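Notes from Hernen mill open day

Got to Hernen late, missed the intro talk, caught up with the group at the dye house door. Rain sideways. Free coffee though.

The mill sits at the bottom of Lostville hill and they still spin there, which I did not know. Almost 300 people through the gate by lunch, according to the woman handing out badges. Felt like more. Single file on the stairs, hold the rail, no bags.

Spinning floor first. Loud! Couldn't hear the guide at all, just nodded. Yarn comes off the Gourlay frames and goes down to the basement in carts. 17 frames, all running. One guy has been on the same row since he left school and he let the kids press the stop button. Big hit.

Dye house was my favorite. Smells like vinegar and wet dog. They mix by eye and then check against cards, hundreds of cards, pinned up in no order I could follow. The greens are the hard ones, apparently. Black takes longest to rinse. Asked what happens to the waste water and got a decent long answer about the settling tanks, most of wich I didn't write down, sorry.

Then the Astska room, their own knit label, started up in February. Small. Sweaters too pricey for me, socks ok.
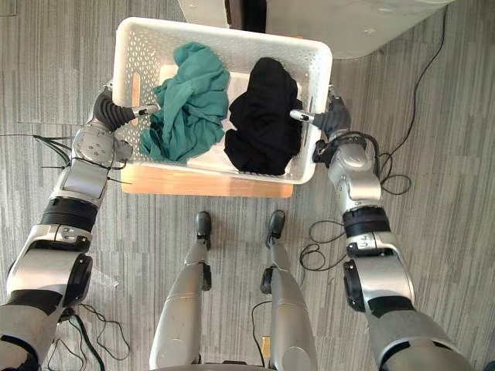 Florencia Espinoza | 2021-11-29

Teal and black, crumpled up together in a white basket, and I'd wear either color. Bought socks in the end.

Parking is bad, go early. Cafe closes before the last tour does so eat first. The upstairs museum bit was shut for teh roof work, they hope to have it back for the next open day. Lift works. Tours are free but you need to sign up at the gate.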